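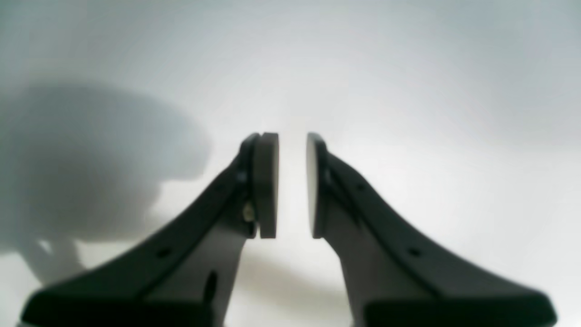 *Fig. 2 - The pale surface*

## Looking after your Kuneo surface

A pale finish does show every little splash, we know, but it is a lovely thing to live with and a few minutes' care now and then will keep it looking its best.

1. Mix 10 ml of washing-up liquid into 2 litres of warm water and give it a gentle swish.
2. Wring your cloth out well, then wipe from the back towards you - long, easy strokes are kindest.
3. Go over it again with plain water and dry with a soft tea towel.
4. For tea or beetroot marks, dab on a little bicarbonate paste, leave it for seven minutes and rinse.

**Note:** If you have the Van Dijk edging, dry along the join as well.

**Caution:** Please don't use bleach or scouring pads, however tempting! Scratches can't be polished out at home.

Refill cloths are listed under Vovia spares on page 7.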